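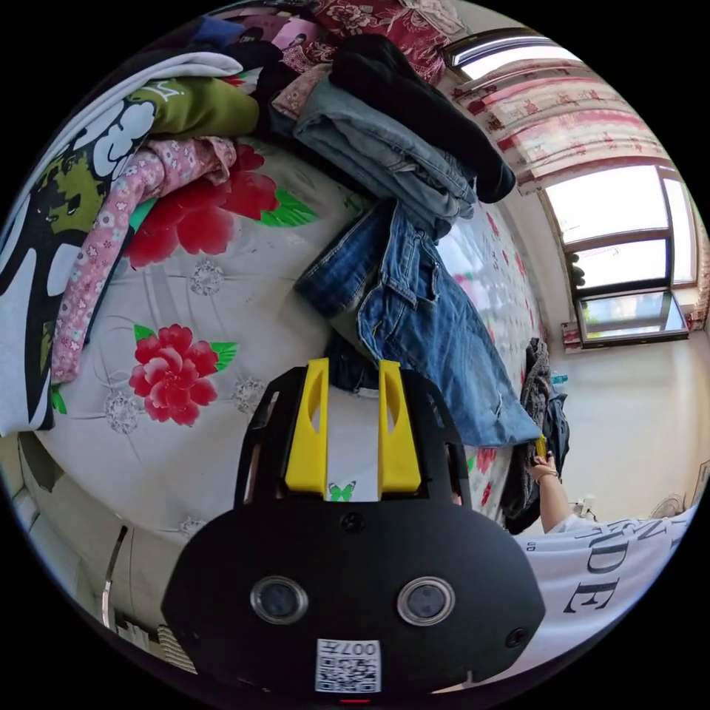

Sunday, Sevwood notebook, clothes task. Started 9:40.

Read the Brorell collection guide again over coffee before doing anything else. Version 3, 24 rules now, up from whatever it was in spring. I still think a third of them are there so that someone could say there are rules. Going through the ones that touch garment work and writing down which I'd keep, which I'd cut and which I can't tell. Ertuğrul wants comments before the Jornudetti people freeze their copy, and once it's frozen we live with it.

Rule 2, "the workspace shall be representative of domestic use." Keep, but it says nothing. Every bedroom is representative of itself. What I'd want written down is the cover pattern and the light. Big red flowers under a pair of jeans is a different problem from a plain gray sheet under the same jeans, and the log has no field for it. Right now I'm putting it in comments, where it will never be searched. Proposed: two required fields, "surface pattern" and "window in view y/n".

Rule 5, "operators shall avoid including persons in view." Cut or rewrite. With lenses this wide and two people working one bed you are going to get a hand or an arm or half a shirt. I did my best for a whole session last month and all it did was make both of us stand in odd positions and reach badly. If the worry is faces, say faces. Nasrin agrees on this one, for the record, and she wrote the consent form.

Rule 6, lettering on operator clothing. The guide says plain tops. Nobody owns enough plain tops. I don't believe it affects training one bit, but I'll admit I have no test either way. Leave as "preferred".

Rule 7, jaw state at start. Guide says "closed or nearly closed, fingers parallel." What is nearly? The encoder gives a number, so use the number. Last time I pulled our start values they were all over the place and every one of those episodes passed review. Either the rule matters and review is broken, or it doesn't matter and we can drop it. I'd like somebody to pick.

Rule 9, contact. My favorite to complain about. "Contact shall be made with the gripping surface only." Fine for a mug. With cloth you push with the side of a finger all the time - to flatten a hem, to hold a layer down while the other hand pulls. The Türkmen set is full of it and that's the set everybody compares against. If we followed rule 9 as written we would throw out the most useful part of the behavior and keep the pinches. 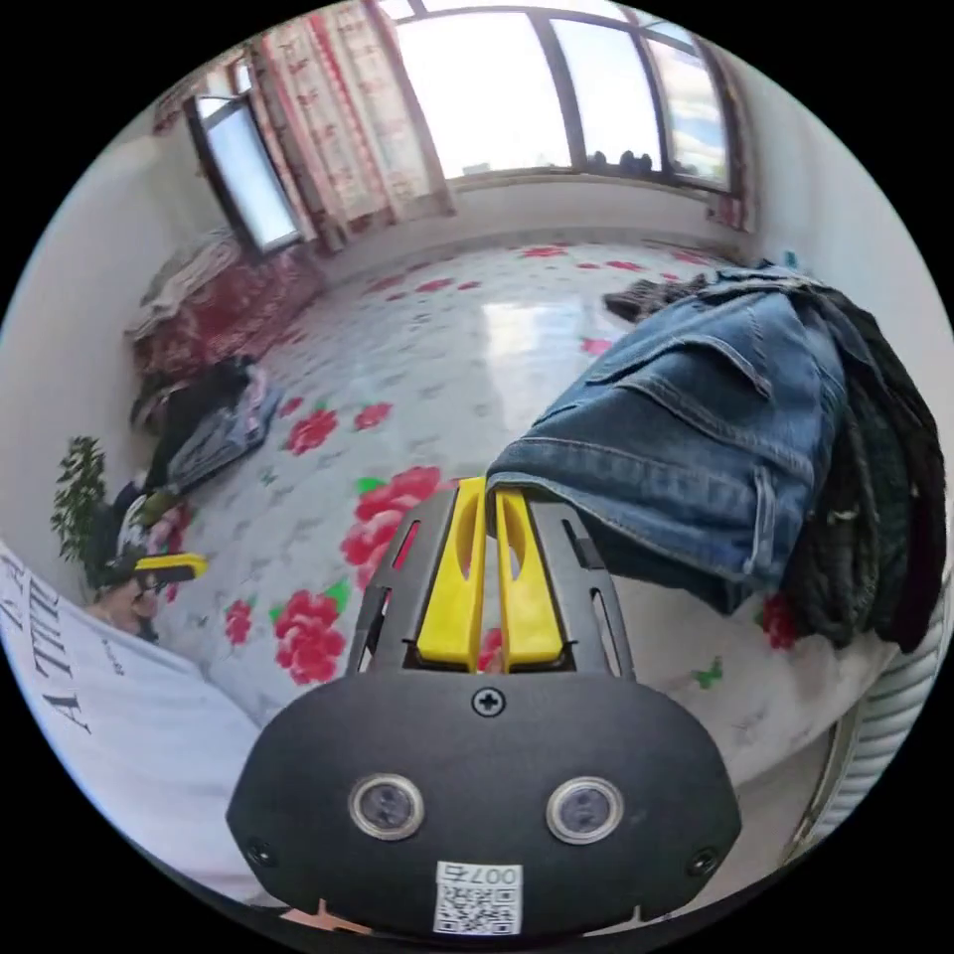
Right finger pressed against the folded jeans. Strictly read, a rule 9 violation. I would keep it.

Asked Nasrin how the reviewers treat side contact. She says they pass it. So we have a rule, the rule is wrong, and the fix is that the reviewers ignore it. Agreement between the two reviewers is 99 percent, which gets quoted in every update. I'd be more impressed if I thought they were both reading the guide. Two people who skip the same line will agree perfectly.

Rule 11, floor. "Items on the floor shall be cleared prior to start." Not sure. For a folding task from the bed I can see it. For a tidy-up task the pile on the floor is the task. Should be per task and not global. Also what about houseplants, furniture, the rest of a room? The guide doesn't say. I moved nothing today beyond what I'd have tripped on.

Rule 14, reflective surfaces. Good rule, and I say that reluctantly. Shiny floor covering plus a big window does bad things to the pose tracking. But the guide only says "be aware of" glare. Aware and then what? Proposed: if tracking confidence drops for longer than roughly eight seconds in total, mark the episode and move on. No redo. Redos teach the operator to do it faster and sloppier, I've watched myself do it.

11:15, short break. Changed batteries on both units though neither one asked for it.

Rule 16, device labels. Guide says "each unit shall carry a legible identifier within the camera view." We do that. What it does not say is what the identifier should look like, and so we've got several styles going at once. Some carry the bare number, some have the hand written after it (右 for the right), and at least one number has an extra digit I can't explain from the register. The code under the number is what the software reads, so in theory none of it matters. In practice people type the printed number into the log by hand. I went through the log for mismatches between typed ID and decoded ID and stopped when I got annoyed. Proposed: one printed format, hand in Latin letters, typed ID field deleted entirely. If the code can't be read, the episode doesn't get an ID and somebody has to look at it.

Rule 19, "garment shall be fully spread before folding begins." Here I go back and forth. Spread how fully? Legs apart, legs together, waistband straight? For jeans the legs usually end up going two ways and you deal with it in the first fold anyway. I suspect whoever wrote this was thinking of towels. A towel has one spread state. Jeans have dozens that are good enough.
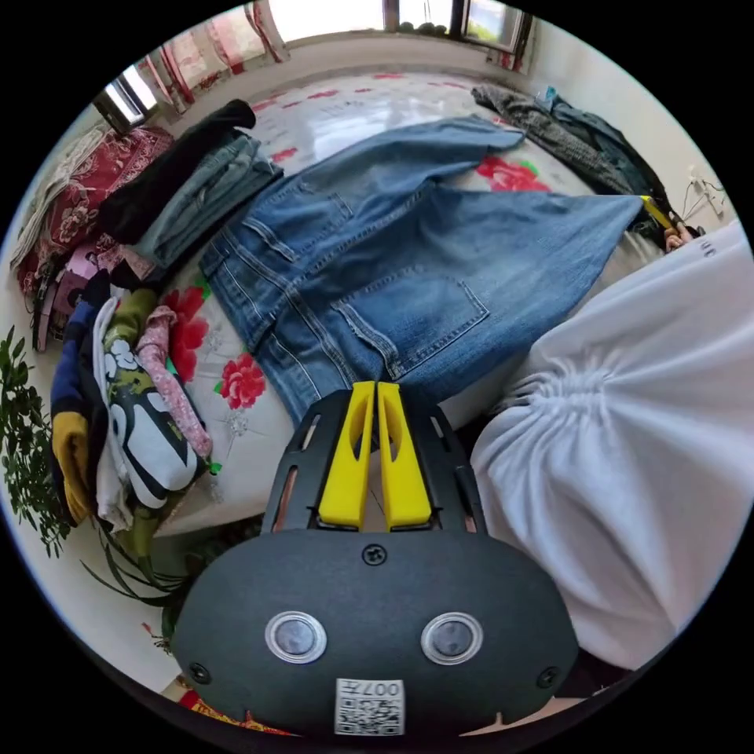

Jeans flat on the bed, fingertips just at the lower edge of the denim. One leg toward upper right, the other straight away from me. Counts as spread in my book. Number on the sticker: 0077, see rule 16.

Ertuğrul's view is that "fully spread" should be replaced by an outline template per garment class. I don't like it. We'd spend the time matching outlines and end up with a very clean set of starting poses that no laundry was ever in. My counter: "no part of the garment hidden under itself except cuffs and pockets." One line, a reviewer can check it by eye.

Rule 21, finished stacks left in view. Guide is silent, or rather it has a heading and an empty paragraph under it. Leaving the folded stuff on the bed gives a policy a cheap cue about how far along it is. Maybe that's fine, people use the same cue. But it ought to be a decision. Right now it depends on who is working and how much bed is left.

Totals for the project before today: 1,466 accepted clothing episodes. I can't say from the log how many of those would survive the guide read word for word. My guess is few. That bothers me more than any single rule.

Sending to Ertuğrul:
- Rewrite 5 (faces), 9 (side contact allowed for cloth), 11 (per task), 19 (one-line version)
- Put a number in 7 and 14
- One label format under 16, remove typed ID
- Fill in 21 or delete the heading
- Add surface pattern and window fields under 2
- Have a third person review a sample with the guide open on the desk, Nasrin to choose the sample

Not sending yet: rule 23 on operator training hours. Need to find where the hours figure came from. The footnote points to a Brorell slide deck and the deck points back at the guide.

To do: check the register for the odd sticker. Ask about spare fingers.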